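Laundry Helpers Wanted for the Lilard Small-Wash Project

Do you have opinions about socks? Do you pair them before they go up or after they come down? Andden is looking for people who do their own laundry and don't mind talking about it, and we'd love to hear from you!

Lilard is our study of how people hang small things: socks, baby clothes, washcloths, all the bits that end up on a peg hanger in the bathroom. You'll come to our room at Espiritu for one visit of 60 minutes, work through 4 short hanging tasks at your own pace, and then sit down with us for a 15-minute chat (tea and cookies included). There is no right way to do it — we want to see yours.

You should be 18 or older and comfortable using clothespins with both hands. Left-handed people are very welcome, and so are folks who have only ever used a dryer. We have 5 places left for May, mornings or late afternoons.

The oval hanger on its wooden stand, with the orange and teal clothespins:

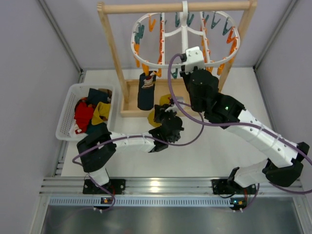
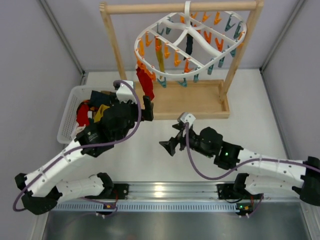

You'll get an Ekard gift card at the end of your visit, and we cover bus fare both ways. Wear whatever you like, but short or rolled sleeves make the clipping easier.

To sign up, send us a few lines about how laundry gets done at your place and which times of day suit you. Beginners, please write too — we mean it!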